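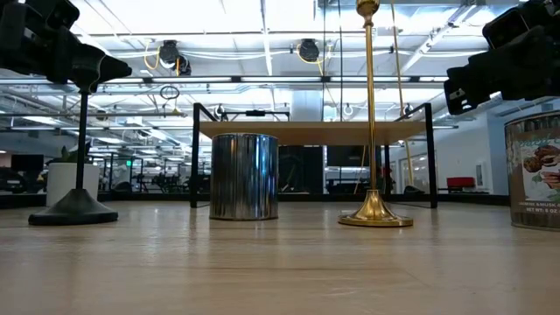
Winia Home Internet Kit

If you live out past the last cable box, you already know how it goes: the video call freezes, the kids want their show, and somebody ends up standing by the window holding a phone. We put the Winia kit together for folks in exactly that spot, and we're awfully fond of it!

Inside the box you'll find the dish, a roof or pole mount, 90 feet of outdoor cable and the Husilier indoor router, which covers most houses fine (big old farmhouses may want a second one, and we sell those too). The dish needs a clear view of the northern sky, so take a walk around the yard before you order and look up past the trees.

Kit price: $148
Service: billed monthly, 2 months' notice to cancel
Ships from: our Medham warehouse, starting in July 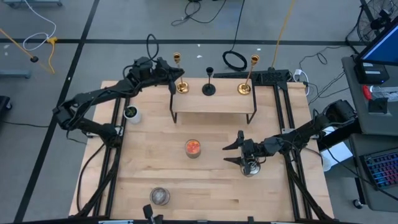

Will it keep working in heavy rain?

Most of the time it will, though a really hard downpour can slow things down or drop the signal until the worst of it has moved on.

Replacement cables and mounts are listed under Begum Accessories.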